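Polymeric sand vs. plain sand for a paver patio
Posted in Hardscape and Paving

pinebluff_dan
Getting quotes on a 632 sq ft patio. Drina wants to use their "premium" polymeric sand and charges extra for it. They say no weeds for years. Anyone believe that?

mossrock
No. Weeds blow in from the top. I've pulled plenty out of polymeric joints.

Csenge Dudás
I'd pay for it, but only if the base is right. Ask how deep they compact and what they do about edging. If the guy gets vague, walk.

pinebluff_dan
He said "standard depth." Whatever that means. The bags are 39 bucks each on the quote.

mossrock
Standard depth is whatever they feel like digging that morning.

Erick Mohamedi
Disagree with mossrock on the sand. Mine was done by Bultitstead in April and the joints are still hard. Ants gave up too.

mossrock
One winter. Get back to me after a few more.

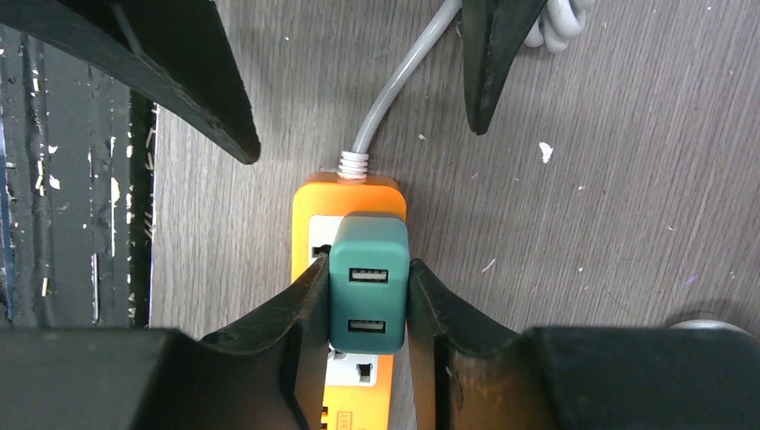
And ask Erick what the slope is, since a patio that drains will make any sand look good. I'd put the money into base gravel and sweep in the cheap stuff.

Csenge Dudás
Cheap stuff washes out if there's a downspout nearby. Dan, is there one?

pinebluff_dan
Two, both on the patio side. Drina never brought it up.

Erick Mohamedi
Then get a second quote before you argue over sand.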